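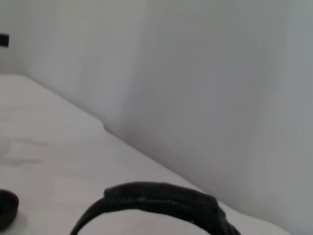
Attribution is the process by which a government, an international body or a private investigator assigns responsibility for an incident at sea. It is treated in this unit as a separate subject from the law on the use of force, although the two are often discussed together in the press. Students should come to the first case with a page as plain as the white of a tabletop against a pale wall, and should enter a claim in their notes only when they can name its source. Even then an earlier impression tends to remain, like the faint grayish smudges on that surface, and part of the written work for this unit is to identify such impressions and state them openly.

Unit 4: Attribution of Incidents in International Waters
Handout for lectures and seminar

Required preparation

Read the course pack chapter on state responsibility before the first lecture and the Stason case file before the seminar. The case file is a teaching exercise prepared by the department. It concerns damage to a merchant vessel, the Nedska, in a strait bordered by two rival states. Bring a printed copy, as laptops are not used in the seminar.

1. Terms

Incident. Any event that causes damage, injury or interference with passage. The word is neutral as to cause. Official statements issued in the first hours often use it for that reason, and a later change to "attack" should be noted together with the time at which it was made.

Attribution. The assignment of an act to a particular actor. Three kinds are distinguished. Technical attribution concerns the means used and where they came from. Legal attribution concerns whether the conduct of a person or group counts as the conduct of a state. Political attribution is a public statement by a government that it holds another party responsible. A government may make the third kind of statement without having completed the other two.

Flag state. The state in which a vessel is registered. It has jurisdiction over the vessel on the high seas and normally has a duty to inquire into serious casualties. The flag state may have no other connection with the owner, the cargo or the crew.

Coastal state. The state whose shore borders the waters in question. Its powers depend on the distance from the baseline and on whether the waters form part of a strait used for international navigation.

2. The sequence of public statements

Official statements after a maritime incident usually come in stages. The first is operational and reports a position, the condition of the crew and whether assistance is under way. The second comes from foreign ministries and expresses concern. The third, if it comes at all, names a responsible party. Later statements may add supporting material, such as imagery, recovered fragments or summaries of intelligence.

Students should record the interval between each stage. In the Stason file the first notice is issued at 11 in the morning, and a minister names a responsible government before the vessel has been boarded by any investigator. Consider what information could have been available to the minister at that point, and what could not.

A denial should be examined with the same care. Some denials reject the whole account. Others reject only one part, for example the order to act, while leaving open the presence of forces in the area. The exact wording matters, and translations should be compared where more than one is supplied.

3. Kinds of evidence

Physical evidence includes damage patterns, residue and debris. Its value depends heavily on the chain of custody. Page 121 of the course pack sets out the questions that a reader should put to any report of this kind: who collected the item, where it was kept, and who had access to it.

Tracking data shows the reported position of vessels over time. Transponders can be switched off, and positions can be falsified. The absence of a signal is not proof of hostile intent. Crews sometimes stop transmitting in dangerous waters for their own protection.

Imagery is persuasive to the public and requires particular caution. A photograph records a moment. It does not in itself establish the events that came before, and the caption is normally the work of the party releasing it.

Witness accounts from the crew are often the earliest source. They may differ as to direction, number and timing without any witness being dishonest.

Intelligence assessments are usually published in summary. The reader cannot test the underlying sources and must rely on the stated level of confidence. "High confidence" describes the view of the agency and should not be reported as a finding of fact.

4. The legal test

The conduct of state organs, including the armed forces, is attributed to the state. The conduct of private groups is attributed to it only under certain conditions, chiefly where the group acts on the instructions of the state or under its direction or control. Courts and tribunals have differed on how close that control must be. The lecture will compare the stricter and the looser tests.

Supplying arms or money to a group does not, taken alone, make each of its acts an act of the supplying state. The supply may still be unlawful on other grounds. Students frequently merge these two points in examination answers and lose marks by doing so.

5. Seminar exercise

The group will be divided into delegations. One represents the flag state, one the coastal state, and one the Fivex shipping company, which chartered the Nedska. A fourth acts as the inquiry panel and works from the Sivakumar protocol, the short set of procedural rules reproduced at the back of the case file.

Each delegation will present an opening statement of no more than 800 words. The statement must separate what is known, what is inferred and what is alleged. The panel may put questions to any delegation and may decline to reach a finding. If it does decline, it must give reasons in writing.

6. Written assignment

Submit an essay of 3000 words on one of the following topics.

(a) The effect of early political attribution on later investigation.

(b) The duties of a flag state that lacks the means to conduct an inquiry.

(c) The publication of intelligence in support of a public accusation.

Footnotes count toward the limit and the bibliography does not. Press reports may be cited for the fact that a statement was made. They should not be cited as the only authority for the truth of its contents. Essays are due at noon on the final teaching day in November and are to be submitted through the department office. Requests for an extension must reach the office before the deadline.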